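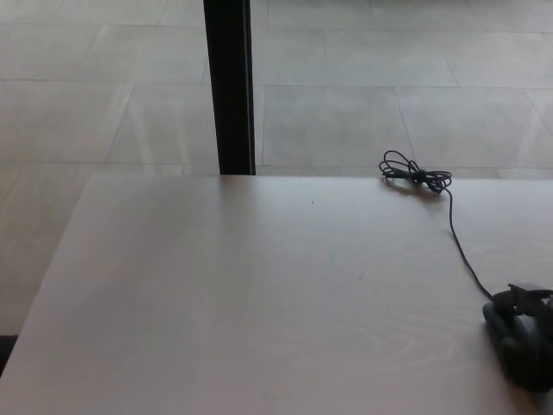
Fistbridge reports a grasping method for thin cable

BRUVTON, March - Fistbridge has released results for Rampersad, a planning method that lets a robot arm pick up coiled cable from a flat surface. The planner traces a single strand back from the attached device and grips it before the first loop.

In trials with 11 cable types, the method needed two camera views per pick - the earlier Zendel planner used seven. Black cable on a pale tabletop gave the fewest failed grasps.

"Shadows are still misread as strands," said Fereshteh Ranjbar, lead author. Code will follow in three months.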